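Participants wanted: people who take computers apart, for a robot arm that may or may not be any good at it

Posted by Eleni Pavlović, Modanbridge Shared Workshop
Applications open until the end of December

I am looking for up to 13 people to help with a home-grown automation project at the Modanbridge workshop. It has a name, Buvora, which I did not pick and have stopped arguing about. The idea is that one robot arm with a two-finger gripper should be able to help strip old desktop computers and the odd server board for reusable parts: memory first, then cables, drives and whatever else comes out without a fight.

I should say up front that I am the skeptic on this build. I have repaired computers for a living and I can have the memory out of a desktop tower before most robots have finished finding it. The other members think the arm will catch up. I think it might manage some of the boring jobs and make a mess of the rest. We agreed that I would run the trials, which seems fair, and I would like them run by people who don't care which of us is right. 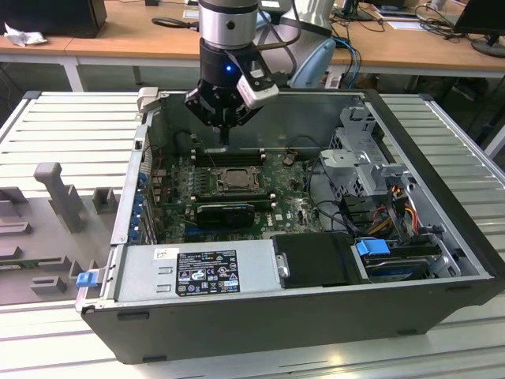
Memory sticks sound like the easy part. You push the latches, the stick comes up, you lift it out. Now try that with two stiff fingers and no feeling in the tips, next to a graphics card and a bunch of power cables that never sit in the same place twice. Every case maker has a different idea of where things should go. A routine that works on one tower can be useless on the next, and a lot of the videos people send me to change my mind show the same tower over and over.

What you would be doing

Each session is an evening, starting at 6:30 and finished by 9:30. You will spend part of it driving the arm by hand through a set task and part of it doing the same task yourself with ordinary tools. We write down the time, the result and anything bent or broken. You will also be asked to set up machines for the next person, and I want you to be a little unkind about it. Leave the cables where they fall. Turn the case a bit. If the arm only copes when things are lined up for it, that goes in the log.

After the sessions you fill in a short form. It has a box for comments and I read all of them. "It felt slow" is fine. "It felt slow between picking up and letting go" is better.

Who should apply

You need to have opened a computer before and know the main parts by sight. You don't need to write code. A couple of our people do that and they are welcome to it. Steady hands help, and so does patience, as there is a fair amount of waiting while somebody restarts something.

I would especially like to hear from people who fix machines at work, people who have sorted electronics for recycling, and anyone who thinks this whole thing is a waste of a good workbench. Fans of robots may apply too, but please be ready to write down a failure as a failure. We had an early round where a stick that came out with a damaged latch was marked as a success, and I threw that round out.

You must be 18 or over and able to come to at least four sessions. Fewer than that and you are still learning the controls, so your times don't tell us much.

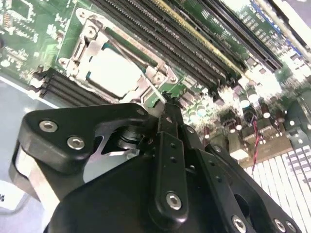

Server boards are the second half of the program. They have longer banks of memory slots and a lot more packed in close to the processor socket, and I would bet money that this is where the arm falls down. Those sessions are open only to people who have done the desktop ones. If you bend a socket pin, or the arm does while you are driving it, you won't be charged. Tell us right away so it can be logged.

What you get

The pay is $100 per session, paid at the end of the evening. Total funds for participants are $2694, and when that is gone the trials stop, whatever stage we have reached. I mention it because I have seen projects like this run on for years on the promise that the next version will work. There is tea and coffee. You also get a copy of the full log, including the ugly parts, and you may share it with anyone you like.

What you don't get is a job at the end of it, a share in a company, or a certificate. There is no company. If a member tells you there will be one, ask to see the paperwork.

Safety and house rules

You will be shown the stop button before anything else, and you will press it yourself before you drive. Hands stay out of the case while the arm is powered. Tie back long hair, no loose sleeves, no rings. All machines are unplugged before they reach the bench, and power supplies stay closed. Anyone who opens one goes home.

How to apply

Send me a note through the workshop's contact page with "Buvora trials" in the subject line. Tell me which evenings are bad for you, what you have taken apart, and one thing you broke while doing it. Please don't send a résumé. I will answer everyone, though it may take me a week — I still have repairs to do.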